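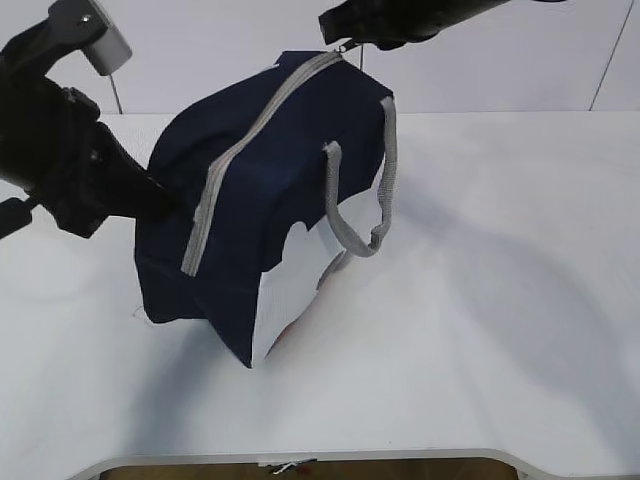

About Clusia

Clusia sells lunch bags and food containers from a small shop and packing room in Pomville. Bastien Tessier opened it with a single shelf of bags. The catalog now lists 15 styles, and the Sastden warehouse holds 1483 items.

We pack every style with real food before we list it. Fruit goes in first, then a container with a lid, and the zipper has to close over both.
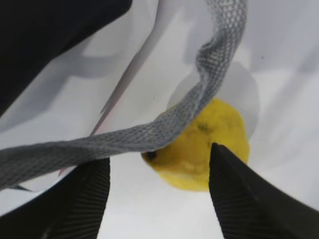 Words by Tsehay Ayele, Clusia

Bags that don't close go back to the maker with notes. In January we sent back two. 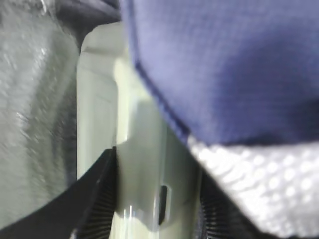 Linings get wiped down after each test, and the seams are checked by hand.
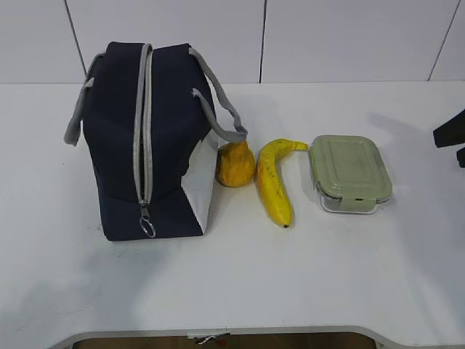 Orders ship from Sastden. The shop is at 905 Pacheco Street, Pomville.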